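Talk notes: Keeping a village choir going through the winter
Friday evening slot, after the soup

Opening

Say good evening, and wait for the chairs to stop scraping. Thank Charoen Tanasarn for asking me, and for the lift from the station, which was kind of him given the state of the lanes. Mention that I have sung alto for most of my life and have never once been asked to sing a solo, so they know the sort of person they are dealing with.

Then the February story. We had 4 people at rehearsal, the heating was off, and we were meant to be learning the big Plerkska carol setting in eight parts. Pause here, as the singers in the room will already be laughing. We sang rounds in our coats for an hour and went home happier than we had been in weeks – and I have thought about that evening a good deal since.

Why people drift away

Go gently with this bit. Most people who leave a choir don't mean to leave. They miss one week with a cold, then another because they missed the first and feel behind, and by the third they are too embarrassed to come back. A card through the door does more good than an email. Ask who here has had such a card, and let one or two of them tell it in their own words, if they're willing.

Choosing the music

Admit that I chose badly for years. I liked grand things with Latin in them. The oldest tune we sing now is said to go back to 1433, and it has two lines and a tune a child could pick up, and the basses adore it. Hum the first line. (Start lower than feels right, I always pitch it too high when I'm nervous.)

Say something about the Ratanaporn songbook too, with its lovely big print, and how it falls open flat on your lap. My copy has tea on nearly 8 of its pages.
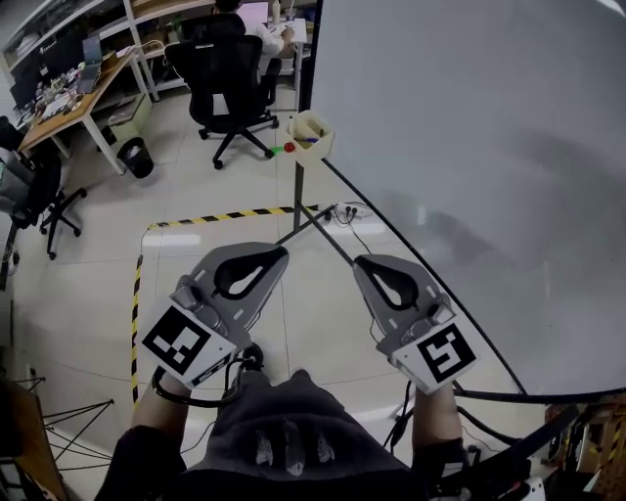 The tea break

Don't rush this, it is my favourite part. Twenty minutes feels like a lot to give up when the concert is close, and I used to cut it short, and I was wrong. The tenors only began listening to the altos once they had started talking to them over the biscuits. Tell the one about the Drestar hall and the urn.

Finishing

Teach the round. Left side of the room begins, right side comes in at the second line, and go through it 2 times before stopping. Questions after that, then help stack the chairs.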